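Category: Docs / Hardware planning
Last updated: August 2020

Fusanness data card: budget notes

Viktória Pálfi asked for 72 hand-held grippers for the next round of clothes handling. I'd start with 8. The Zania quote gives up to 60 hours per set of finger pads, and I have yet to see a log behind that number.

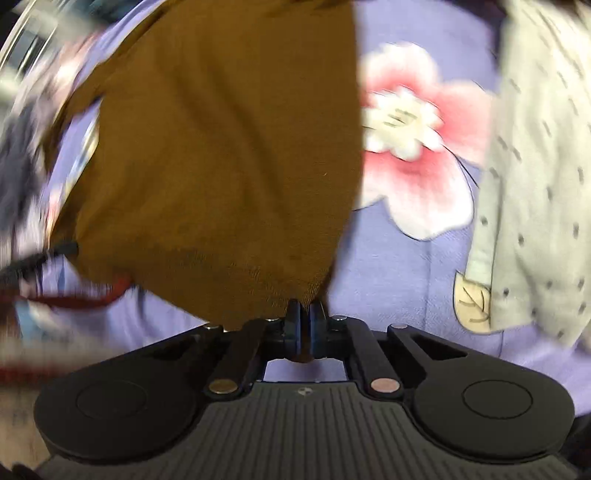
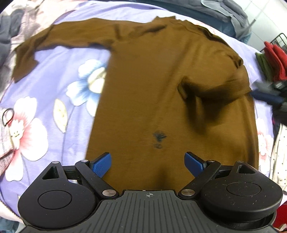
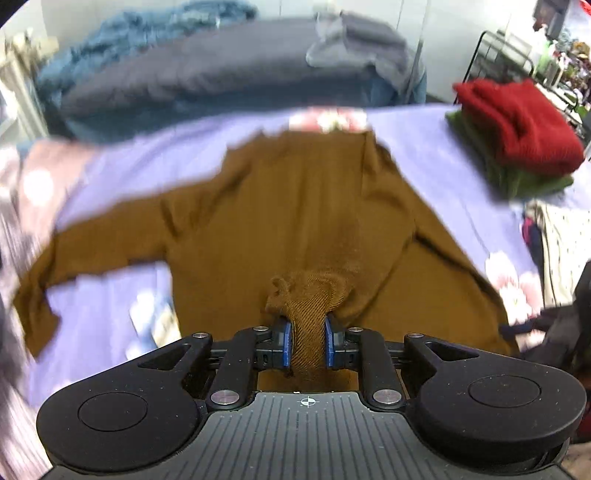

Fusanness holds 277 clips, and the budget per clip is still a guess. The plan prices the tool and leaves out upkeep – pads, pins, cleaning. In the last picture there are dust specks on the housing and on the ribbed plate, and the quote has no line for cleaning kits. Saskia Bright wants one added before we sign. So do I.

Open items
- Spare pads: price from Gadumberg, not received
- Storage: not budgeted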